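Zamton Puts Its Hand Maintenance Schedule in Writing

BRANNIGAN, September 2020 - Zamton has published the service routine for Jisska, its two-armed tabletop robot, which until now lived mostly in Aitana Bustamante's head.

The routine calls for a finger check every 90 hours and a full wrist recalibration every 403. Cable loops get looked over at both - they snag on sleeves, door handles and, once, a visitor.

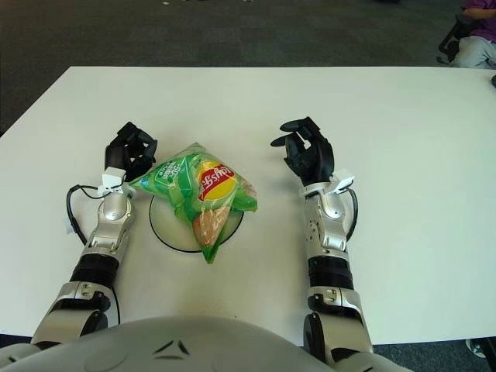 "We used to wait for a finger to stick and then act surprised," said Bustamante, who runs service at Zamton. "Now we act surprised on a schedule."

The 70-page guide is free to Jisska owners. Spare finger sets ship from Kider.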